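Florken open day, Curkberg site. posting as I go, sorry for typos
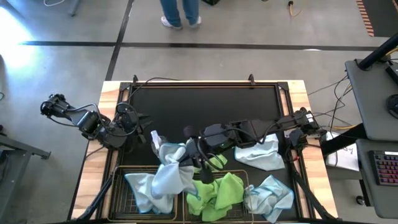
Went in for the warehouse stuff, stayed for the laundry sorting. Pekmont has a whole hall now and the small benches were way more fun than the big machines. Blue cloths, green cloths, two wire baskets, two arms. One arm had a blue one pinched and hanging over the baskets while the other just sat there with nothing in its gripper. I could of watched all afternoon

2/ asked how much practice it gets. 671 tries logged since October, 479 they count as good. Guy said that like it was bad?? my kids are nowhere near that

3/ cloth is the hard part apparently. a box is always a box, a rag is a diferent shape every time you pick it up

4/ Chidiac talk was full, stood in the hallway, heard maybe half. Slides going up later they said

5/ coffee free, parking NOT free. Going back in for the welding demo

Comments

can it do fitted sheets tho

479 out of 671 is pretty decent for fabric imo

Was at the Chidiac talk, you didnt miss much

which lot did you park in?? north one was free all day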